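Section 4: Folding and Storing the Cleaning Cloths

Applies to the Nonbridge bench kit, cloth sizes M and L. For washing and drying, see Section 3. For disposal of worn cloths, see Section 7.

4.1 Before you start

Clear enough of the work table to lay one cloth out flat. A second table is useful for finished cloths and for supplies that would otherwise be in the way. Wipe the surface and let it dry.

Check each cloth before folding. Set aside any cloth with a torn hem, hardened adhesive or a mark that remained after washing.

CAUTION: Do not fold a cloth that has been used with solvent. Wash it first as described in Section 3.

CAUTION: Do not store damp cloths. Dry them fully on a rail, then leave them at room temperature for 2 hours.

4.2 First fold

1. Lay the cloth on the table with the hem stitching facing down.
2. Smooth it from the center outward with a flat hand. Do not pull on the corners – this stretches the weave and the edges will no longer line up.
3. Bring the far edge over to meet the near edge.
4. Align the corners at one end, then at the other.
5. Press along the crease.

4.3 Second fold and edge adjustment

1. Turn the cloth so that the crease is on the left.
2. Bring the right side over to the left side.
3. If the edges do not line up, pinch the folded edges at two points, a short distance apart, and raise the cloth slightly from the table. Shift the layers until they match.
4. Lower the cloth and press it flat. 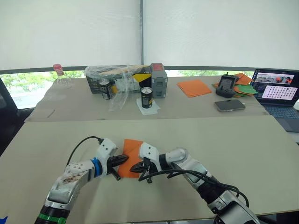
Figure 4-2. Orange cloth held at its folded edges, slightly raised. Another folded cloth lies on the far table.

NOTE: Hold all layers at both points. If only the top layer is held, the lower layers stay where they are and the fold opens.

NOTE: Size L cloths need one more fold in the same direction as the first. Size M cloths are finished at this point.

4.4 Stacking and storage

1. Place the folded cloth flat, with the main crease toward you.
2. Add further cloths with the crease on the same side. Keep different sizes in separate stacks.
3. Limit the height of each stack to 200 mm. Taller stacks lean and the lower cloths take a permanent crease.
4. Move the stack to the Tastitz drawer unit, or to a closed cabinet away from direct sunlight.

Keep cans and bottles off the stack. Liquids are stored on a separate shelf, upright and with caps closed.

Replacement cloths are ordered under part number 343 (size M) or 862 (size L). Older labels marked Ukov refer to the same cloths.

4.5 Revision note

Step 3 of 4.3 was added and the stack height was changed. A. Nyberg, February 10, 2019.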